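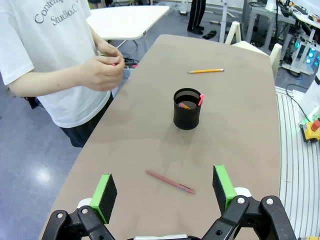
Gripper upkeep on the Bollska arm

Our project was to get the Bollska arm ready for a pick-and-place task and write down how to keep it that way. The arm came to us with a worn set of finger pads and no maintenance notes. We picked a pen sorting task because the parts are cheap and thin, and a thin part shows up a bad pad quickly. The dusty-pink ballpoint lying between the open fingers is the hardest item in the set. The pencil at the far side of the table is easier to hold, but it rolls if the fingers close off centre. The mesh holder is the drop point.

Setting up

The arm sits on a slotted rail platform beside the table. We levelled the platform first and then tightened the base bolts in a cross pattern. The emergency stop stays on the platform within reach of the operator, and it is tested at the start of each session. Cable slack was set with the arm at full reach. Our first try was too short and pulled on the connector.

Finger pads

The old pads had gone hard and shiny. We replaced them with black inserts in green frames, using foam cut from a Novavier sheet. After fitting, we ran 220 open and close cycles with nothing in the gripper, then checked the four screws on the linkages. We had to retighten 2 of them.
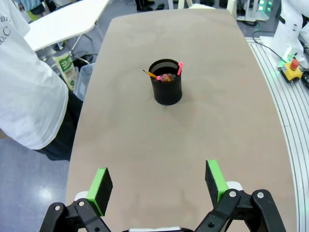 Figure 2. Gripper open over the table, with the pen holder filled.

Routine checks

Wipe the pads every 200 picks. Check the linkage screws every 300 picks and look for play in the fingers. If one finger closes ahead of the other, redo the zero position before changing anything else. We lost about an afternoon in November swapping pads when the zero was off.

The log sheet is kept in the Sustier folder with the wiring notes.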